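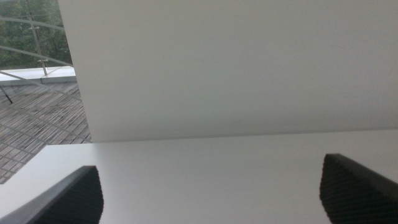 Walk-round for the bishop's visit and the open-air pilgrimage service, July. Church first, then the porch, then the field and the lane down to the Ene. Did most of it between 8 and 11 in the morning, came back after tea for the lighting. Same form as last time with the comments typed in, so please read the comments, the ticks don't say much on their own. One general thing on edges: pale on pale is hard to see, like a white panel stood up on a white top, where all you get at the join is a faint shadow line. We have the same trouble with the chancel step. Wants dark tape on the edge before anybody processes over it with a candle.

Form filled in by Eifion Rowlands. Site: St Brannow's, Heltell, and Lower Field.

Y = fine, N = not fine, P = partly / see comment

1. CHURCH, INSIDE

1.1 Main door opens fully and stays open. Y
Comment: hook is new. Use the hook. Not a hymn book.

1.2 North door unlocked and clear. N
Comment: banner poles leaning across it again. Moved them, they'll be back. Key was not on its nail. Found it in the vestry drawer with the baptism cards.

1.3 Aisles clear, full width. P
Comment: two extra chairs at the end of the third row, blocking. Fine for an ordinary service, no good for a procession with a cross and the Stendville choir behind it. Take out the night before.

1.4 Floor even. P
Comment: the 1796 ledger stone by the font is rocking. It was rocking last year. Put a chair over it for now but thats not a repair. Mason at Cukby has been rung, no date from him yet.

1.5 Chancel step marked. N
Comment: see top. Dark tape, not the white stuff.

1.6 Gallery. N
Comment: closed, and stays closed. Rope is up. Choir have asked twice and the answer's the same, the rail is too low by modern standards and one baluster turns in your hand.

1.7 Bell. P
Comment: rope worn at the sally. OK for a few minutes' chiming. No full ringing when the bishop arrives, sorry, I know it was promised.

2. CANDLES AND INCENSE

2.1 Stands steady, drip trays in. Y

2.2 Candles clear of flowers and cloth. P
Comment: pedestal arrangement left of the altar has got dried grasses in it this year. Very handsome. Needs to be an arm's length further from the paschal candle.

2.3 Extinguishers in date. P
Comment: vestry one fine. Organ one, label's unreadable, treat it as out of date and swap.

2.4 Thurible. Y
Comment: chain checked link by link. Sand bucket for the charcoal is outside the vestry door, needs filling, somebody has been using it for fag ends.

2.5 Smoke alarm, vestry. Y
Comment: tested. Very loud. Do not light charcoal underneath it.

3. ELECTRICS AND SOUND

3.1 Leads taped or covered. N
Comment: lectern lead crosses the bishop's path in and again on the way out. Reroute behind the front pew.

3.2 Portable speakers for the field. P
Comment: tested by the hedge, fine. Battery lasts the service if nobody plays music through it from 9 o'clock. Last year we lost the sound half way through the gospel. 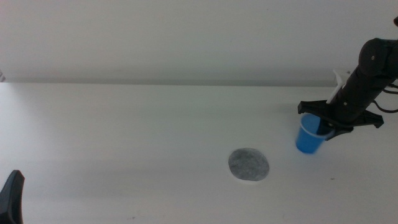
Spare battery to be kept with the steward nearest the altar, switched off and charged. Same goes for the radio mic, which eats them. Don't leave either in the porch.

3.3 Outdoor sockets. N
Comment: not to be used. Cover cracked. Tea urns run from the schoolroom only.

4. LOWER FIELD

4.1 Gate opens wide enough for an ambulance. Y
Comment: measured against the farmer's trailer, good enough. Keep the chain off all day.

4.2 Ground. P
Comment: rabbit holes along the top side. Filled the worst. Rest are flagged, don't let children collect the flags.

4.3 Numbers. P
Comment: the plan allows for 721 seated and standing. Parish returns from Heltell, Stendville and Cukby added together come to over 1255, and if even most of those turn up we need the second field. Must be settled before the posters go out. Have asked, still waiting.

4.4 Altar platform. P
Comment: solid underfoot. Back edge has no rail and it's a fair drop. Bishop will step back at the blessing, they all do. Rail or a row of planters, something he'll feel with his heel.

4.5 Canopy. N
Comment: two guy ropes frayed. Not to go up in any wind until replaced.

4.6 Stewards. P
Comment: five named so far. Not enough for a gate, a lane and a riverbank. Jackets in the vestry cupboard, smell a bit.

5. WATER, FOOD, FIRST AID

5.1 Drinking water. P
Comment: one point by the gate, want a second near the wheelchair places. People walking from Cukby will have done the best part of the morning on foot in the heat. Small cups go further and get spilt less. Bin next to each table please.

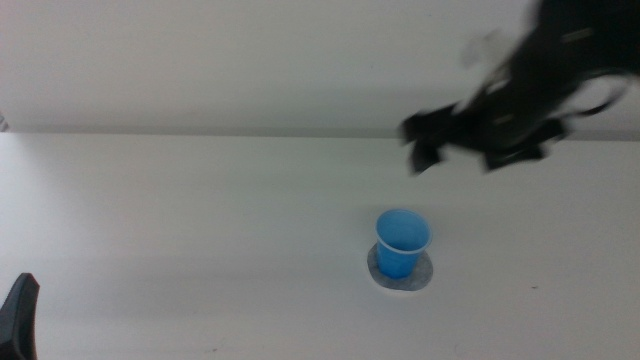

Small blue cup on the white table.

5.2 Tables level. Y
Comment: put the urn table against the wall, not in the doorway.

5.3 First aid kit. P
Comment: plasters and one bandage left. No burn dressings, and we're handing out four boxes of candles. Restock.

5.4 Shade for older people. N
Comment: none if the canopy's down. Keep the church open throughout, pews nearest the door for anyone feeling faint.

6. LANE AND RIVER

6.1 Lane closed to cars. P
Comment: signs ordered. Tell the end cottage, they were not told last time and had every right to be cross.

6.2 Riverbank. N
Comment: slippy below the old landing. Blessing of the Ene to be done from the top path, whatever the order of service says. Service sheet needs changing before printing!!

6.3 Way back lit. P
Comment: dark under the yews by nine. Two lanterns at the lychgate, one on the bend.

TO DO FIRST: 1.4, 3.1, 4.3, 4.5, 6.2. Will walk it all again the evening before, come if you like, bring a torch.

E. Rowlands

Home Services Pilgrimage Hall Notices Find us

Contact the parish office, Heltell | © Heltell with Stendville and Cukby | Back to top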